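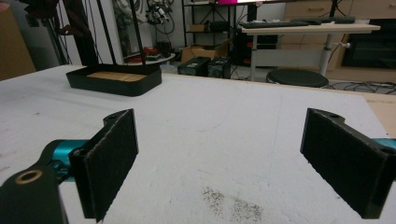
Week 2: Showing the task by hand

Welcome back, everyone, and thanks for bearing with me over the room change. Last time we drove the Delorme arm by remote control, and I think most of you found (as I did, my first year!) that your hands know far more than a joystick will let them say. This week you'll hold the gripper yourself and simply do the job, slowly and kindly, with the fingers open before you start.

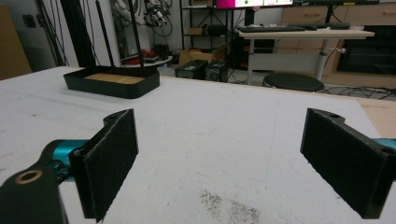

Each pair records 20 demonstrations. Begin them from slightly different spots, and please keep the clumsy ones, labelled as such, so we can talk them over together. Watch your wrist as well, as it's lovely and loose in a way the arm's wrist isn't, and a twist that feels like nothing to you may be one the arm can't follow.
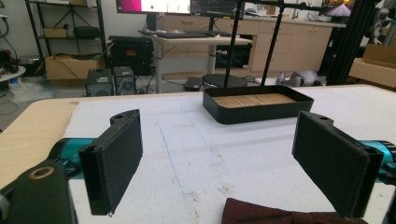
Defne Türkmen wondered whether a hesitation halfway through a reach ought to be trimmed out, given that the robot might learn to dither too. A very good question, and my answer is to leave it in for now. Train once with the pauses and once without, then bring both results to the November tutorial.

Reading: Hrubý's notes, chapter 2.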